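Deming Meng
24th April
My project for autumn is the hallway cupboard. I gave myself 14 evenings and I am not allowed to buy new boxes.

Deming Meng
Scarves went to the top shelf, gumboots to the bottom. The middle is still a problem - it collects everybody's mail.

Deming Meng
So I have emptied the dark wicker basket we bought in Hattar. It cost 13 dollars and it is my favourite colour, nearly purple.
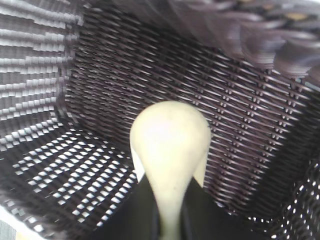
Inside the basket, with daylight coming through the weave.

Deming Meng
I think the gloves will live in it. Small things like keys would not be wise - the floor has many little openings.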